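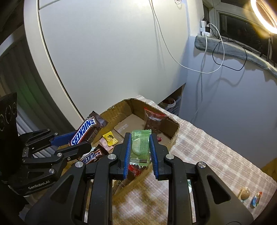 # Snacks for a very long walk

I've come round to the idea that the best part of any long walk is the eating. I love the views, I love the mud, I even love the bit where your map blows inside out, but ask me a week later and what I remember is what I ate and where I was sitting when I ate it.

We did the Brandale ridge on Thursday, Kamrul Saha and me, and I've been thinking about food ever since. It's a proper day out (839 metres at the top, and you lose a good chunk of that twice on the way and have to win it back). Kamrul carries almost nothing. I carry a picnic.

## The first hour doesn't count

I never used to eat before the first summit. Felt like cheating! Now I have something small at the gate past the farm, usually half a banana and a few almonds, and the steep pull up through the bracken is so much kinder. If you wait until you're hungry on a hill you've waited too long, and you'll be grumpy company for the next mile.

## Sweet things

A Snickers is hard to beat. It's got the nuts, it's got the chew, and it goes in a jacket pocket without any fuss. In January you do need to keep it close to your body or you'll lose a tooth. In July you want it deep in the bag, wrapped in your spare socks. (Clean ones.)

I'm also very keen on little wrapped pastries, the sort you get one to a packet. Chak-lun Lu got me into them when we walked the coast path, and I now keep a bag of them in the cupboard by the boots. They're soft and a bit crumbly and they feel like a treat, even sat on a wet rock with the wind going up your sleeves. They squash if you put them under the flask, so they travel in my mug.

Flapjack I make myself. Loads of golden syrup, more salt than the recipe says, and dried apricots cut up small. Take it out of the oven while you still think it needs longer.

## Savoury things

By two in the afternoon I can't look at sugar. This is where cheese comes in! A hard one, cut thick, with oatcakes. Cold boiled potatoes with salt are wonderful too, and I will not hear a word against them. Kamrul laughed at mine all the way along the ridge and then had 5.

Crisps I've gone off. They take up so much room, and the last third is always dust.

## Tea

Bring more than you think. My flask is an old one from Dissanayake, the hardware shop at the bottom of our road, and it has a dent in it from the scramble above Skaltolitz two summers ago. Still keeps tea hot till the car. I put the milk in a separate little bottle, and I know plenty of people can't be bothered, but stewed milky tea at the top of a hill makes me sad.

## What I'd change for next time

More water, for a start. The stream below the second top was down to a trickle and I'd been counting on it. I'd also swap one of my two sandwiches for a wrap, as the bread had gone flat as a slate by lunch.

We're hoping to do the longer loop in April, down the far side and back along the reservoir, if the footbridge has been mended. Kamrul has asked whether there will be potatoes. There will be so many potatoes.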